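Pendport 2.10 tightens copying rules for shared transducers

The Pendport maintainers released version 2.10 of the finite-state library on Monday. The release changes how mutable transducers share their underlying arc storage, removes two deprecated headers and moves the symbol table code into a separate build target. Source and prebuilt packages are on the usual download page.

The main change concerns copy-on-write. In earlier releases, a copied transducer kept a pointer to the original implementation until the first mutating call, and the reference count was read without a lock. Programs that copied on one thread and edited on another could end up writing to shared storage. The fault was logged as issue 302 and was hard to reproduce, as it depended on the timing of a call to ReserveArcs.

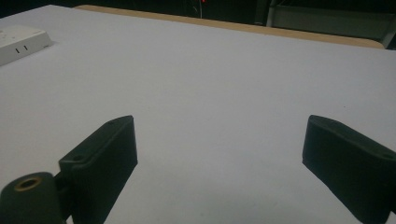 Copy-on-write checks now run inside the mutable base class, so derived types no longer need to repeat them. Code that overrides MutateCheck will fail to compile and should drop the override. A state iterator opened before an edit is invalidated by that edit in all cases; under 2.9 this was true only when the storage was shared. The sample program in the documentation has been rewritten to match. It builds a small acceptor for a short list of part labels, and it now edits the machine only after every iterator has gone out of scope.

"The old check was in nine places and correct in seven of them," said Genowefa Ziółkowski, who wrote the patch. "Moving it cost us one virtual call per edit. On our composition benchmarks the difference is within noise."

Projects that build against the library will need small changes. Huvance, the lattice rescoring toolkit, already has a branch that compiles with 2.10 and expects to merge it in December. The Skelby bindings generate their wrappers from the public headers and should only need to be regenerated – the maintainers advise deleting the old wrapper directory first, as stale files can hide a missing symbol at link time.

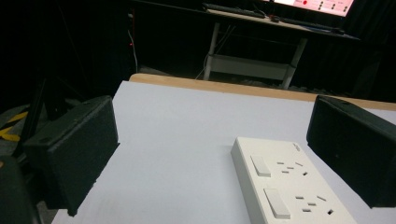 A white double wall socket on a white board, with black gripper fingers to either side.

Symbol tables are now built as their own target. Programs that link only the core library and call SymbolTable functions must add the new target to their link line. The binary file format has not changed, and transducers written by 2.9 can be read by 2.10 and the reverse. Text files with negative labels are rejected by default, with a flag to restore the earlier behavior.

The removed headers are the legacy arc map and the old string compiler, both marked as deprecated since 2.6. An Adamczyk minimization pass for weighted acyclic machines was planned for this release but has been held back – it gives correct results on the test set but uses too much memory on machines with long chains of epsilon arcs.

Fixes to the 2.9 branch will be limited to crashes and data loss. The patch for issue 302 will not be backported, as it changes the layout of the base class and would break binary compatibility.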